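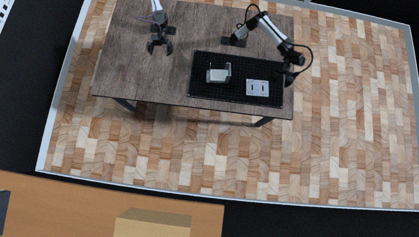
Two-arm bench cell in simulation, both grippers apparently empty, with the holder and slotted plate set out on the black board.

Shop Notes > Benches and Fixtures > Working Next to Automation

December 24, 2019
By Loukia Tsakiris

This site uses cookies to remember your settings. By continuing to read, you accept their use.

Tips for a bench shared with two arms

The notes below come from the light assembly bench at Brusard, where two arms took over part placement on the Zillard housings in November. Inspection, rework and packing are still done by hand at the next bench. Most of the tips apply to any small cell with a fixture board and a person loading it.

Laying out the bench

Set the fixture board first and the arms second. The board decides where the operator stands, and a base that is bolted down early tends to end up in the way of the loading side. Check the reach of each arm over the full board in simulation before drilling anything.

Keep the loading edge of the table free of bases, trays and cable. At Brusard the free strip is 300 mm deep. It was narrower at first, and operators were leaning over the board to reach the back row of fixtures.

Cables need slack at the wrist and elbow. Run each arm through its widest move at low speed and watch the loop, not the gripper. If the loop passes over the edge of the table, mark that area on the floor and keep stools and carts out of it. Tie points belong on the links. A tie on the table leg will hold until the first program change.

Leave a parking spot over bare tabletop for each arm. An arm parked above the fixtures has to be moved every time someone wants to wipe the board.

Fixtures and loose parts

Flat plates are harder to pick than blocks. If a plate lies flush on the board, a two-finger gripper has nothing to close on except the edges, and the fingertips will scrape. Raise the plate on thin pads or have it overhang the fixture on two sides.

Slotted plates should always be loaded with the slots running the same way. Scribe a line on the fixture. Paint wears off.

Light parts on a matte black board are easy to see from standing height. Dark fingers over the same board are hard to see, particularly under a single overhead lamp. Add a lamp at the side, or put a band of light tape on the fingers above the contact area.

Plastell holders come with mold flash along the bottom. Trim it before loading. A holder that rocks under a fingertip will rock in the gripper, and the stop it causes takes longer to clear than the trimming does.

What changes for the operator

The placing work goes away and the preparation work grows. Before the change, an operator corrected a crooked part without thinking about it. Now the part has to be right when it is loaded, so trimming, sorting and tray filling take a larger share of the shift. Plan the hours accordingly. The first schedule at Brusard did not, and trays ran short in the afternoon.

Rotate the loading job. Tray filling is repetitive in a different way from assembly, and wrists notice it. We change over every 40 minutes. The person coming off goes to inspection, where the work is seated and the movements are different.

Teach everyone on the bench to clear a stop, including the people who only pack. Clearing means: pause, open the gripper, remove the part, home the arm, restart. Post the sequence at eye height in large type. When only one person can restart the cell, that person does not get a lunch break.

Write down every stop with the part type and the position on the board. A pencil and a ruled sheet are enough. After the first 1000 parts the sheet showed a cluster at one fixture, which had been mounted slightly out of square. The operators had said so the week before. Take those remarks down on the same sheet.

Keep one manual station set up with the old hand jigs. It is used for short orders and for training. New hires at our Kyei shop assemble by hand first and move to the cell afterward, and they are quicker to spot a badly seated plate.

Cleaning

Vacuum the board at the end of the shift. Compressed air pushes chips into the fastener holes and under the arm bases. Wipe the fingertips with a dry cloth and check the pads for cuts. Replace pads in pairs.

Go over the base bolts with a torque wrench once a month and enter the readings on the back of the stop sheet.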